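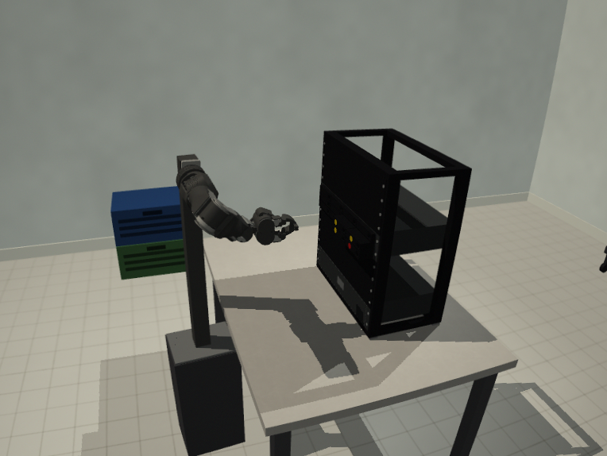
Arm and open rack, gripper clear of the posts.

January 12, 2023

Export paperwork day. I had planned to do something useful, and then the Akdale order came back from shipping with a yellow sticky on it that said "ECCN??" in handwriting I recognized as my own from the last time this happened.

Background, for whoever reads this after me. Akdale wants two of the Zemititz receiver boards for their ground station. The boards are dull. They take a signal in, they clean it up, they pass it on, and they get warm. The trouble is that one of the parts on the board is a converter whose data sheet has a line in small print about export control, and the finished board goes to a customer whose own customer is outside the country. So the board needs a classification of its own, and "same as the old one" is no longer accepted as an answer. I know because I tried it.

Spent the morning with Orhun Dursun going down the parts list line by line. We have 40 lines. Most of them are resistors, which do not threaten anybody. Orhun reads the part number, I look it up in the vendor letters, we both write it down, and then we compare and find we wrote different things. Two mismatches by lunch, both mine.

What we have so far:

Converter: vendor letter on file, dated, signed, legible. A miracle.
Clock chip: vendor letter on file but for the older revision. Asked for a new one. Coşkun (the distributor) says it takes 16 working days. They said the same in the fall and I don't have that one yet either.
Memory: no letter. There is a web page that says "see your local representative." Our local representative is Coşkun. See above.
Filter module: made in-house, so the letter has to come from us. Guess who writes it.

Also found that the shared folder has three versions of the customer statement from Akdale, and the one marked FINAL is the oldest. Moved the other two into a folder called OLD, noticed, moved them back out, and put the right one in. If you opened that folder between ten and eleven this morning, please open it again.

On the end-user statement itself: Akdale filled in "intended use" as "use." I sent it back. They are nice people and I expect we'll get a whole sentence this time. The form also wants the final location of the equipment, and a street address for a mail drop is not going to do. Orhun thinks we should ask for a site contact as well. I agree and have let him write that email.

Loose ends on file access. The audit people want a list of everyone who can open the Zemititz design files. I pulled it. It includes two people who left, one shared login named "bench," and the printer. I took the leavers off and put in a request to kill the bench login. IT would like to know who uses it. So would I. The printer stays until somebody explains to me how it got there.

Reminder to self, in writing this time: drawings count as exports too. Emailing the filter drawing to the Jakura office for "a quick look" is sending it abroad, however quick the look. I caught one such email in my own drafts. It has been deleted, and the Jakura office will have to wait with everybody else. Telling them over a video call with the drawing on the screen is the same thing, before anyone asks. Orhun asked.

Read the penalty section of the training slides again over a sandwich. It still takes the appetite away nicely. The slides run to 600 pages if you print the attachments, and the part we need is on page two of an attachment. I've put a copy of that page in the binder behind the blue tab.

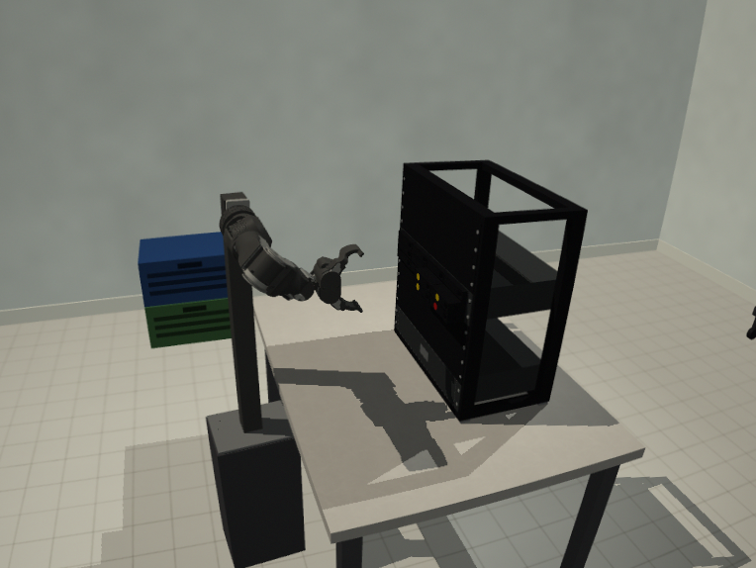
Next steps

Me: write the classification letter for the filter module. Half a page, no adjectives. Get it in front of legal before they go quiet for quarter end.

Orhun: chase Coşkun on clock chip and memory. Keep every reply, including the ones that say nothing, in the order folder with the date in the file name.

Both: finish the parts list, lines 31 on. Swap roles so that he does the looking up. My record today speaks for itself.

Shipping: the two boards stay in the locked cabinet with the hold tag on. The hold tag means hold. It is not to be taken off because the box looks ready, and it does look very ready.

Akdale have been told February. I didn't say which end of it.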